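Simulated two-arm robot tips over going through a doorway, is my safety stop useless?

Asked in: Robotics and automation > Simulation
Tags: simulation, mobile base, tilt fault, emergency stop

I'm running a mobile base with two arms in Prenuleo, in one of the stock house layouts. The job is dull. Drive down a short hallway, go through a doorway into the next room, stop. It did that fine until Friday, when I switched to the Beltier controller everyone here keeps recommending. Now it leans over hard in the hallway, and the worst part is that the controller reports "pose nominal" the whole time. No fault, no warning, wheels still being commanded.

The manual says the tilt stop trips at 11 degrees. I don't believe it. I've done 46 runs with the new controller and 7 of them ended up leaning well past that, and the stop tripped in none of them. View from the robot's own camera during one of the bad ones:

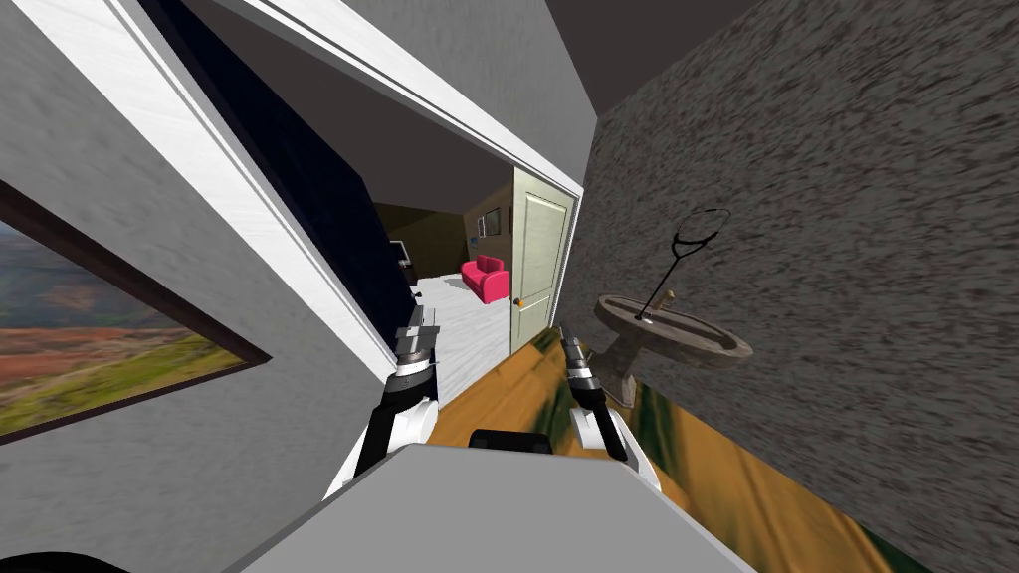 I've tried lowering the arms, halving the speed and reinstalling. Lowering the arms may have helped a bit but I wouldn't swear to it. Support told me to "check the floor friction", which is what they tell everybody.

Two questions. What's tipping it? And why should I trust a tilt stop that can't see this, when the plan is to put the same controller on real hardware in December?

Answer 1 (accepted)

Split those two up, they probably have different causes.

For the tipping, look at the collision shapes before you touch friction. The furniture and ornaments in those layouts often get a collision shape that's a good deal bigger than what you see on screen. If one wheel rides up on an invisible edge, over she goes. Turn on the collision overlay and replay a bad run slowly. I'd also check whether the arms are colliding with the door trim, as a gripper catching on something can lever a light base over. What mass have you got set for the base? Mine had been imported at 175 grams in place of kilograms and I lost a week to it. It drove perfectly well on flat floor, so I never suspected.

For the stop, my guess is it isn't reading the simulated tilt sensor at all. When I set up Beltier, the tilt input defaulted to a constant zero if the topic name didn't match, and it didn't complain. A constant zero is always "nominal". Put the raw value on a plot and tip the robot by hand in the editor. If the line stays flat, there's your answer.

I wouldn't take anybody's word that the stop works, mine included. Tip it on purpose, in sim and then on the real base with the wheels off the ground and someone on the hardware e-stop. A stop you've never seen trip is a line in a manual.

Answer 2

Had the same thing, switched to Somboon, never happened again. Beltier is rubbish.

Answer 3

The answer above isn't much use — changing brands doesn't tell you why it fell over, and Somboon can be left with an unconnected input just as easily. I've done it.

One thing to add to answer 1. Make sure it's the base that's leaning and it isn't only the camera. A bad camera mount transform gives you a slanted view while the robot sits dead level, and in that case "pose nominal" would be correct. Compare the base pose with the camera pose in the log. Drevness has a log viewer that shows both side by side, though I find it slow and the colours are awful.

If the base really is over, log the tilt value going into the controller as well as the one coming out of the simulator. Support will ask for both eventually.

Comment from the asker

Overlay's on and the plot's done. Tilt input is flat zero, even with the robot lying on its side in the editor. So that's the stop explained, and I'm not impressed that it ships like that. Base mass looks right. Still no idea what it's climbing on, and I haven't checked the camera transform yet. I'm leaving the old controller on the real one for now.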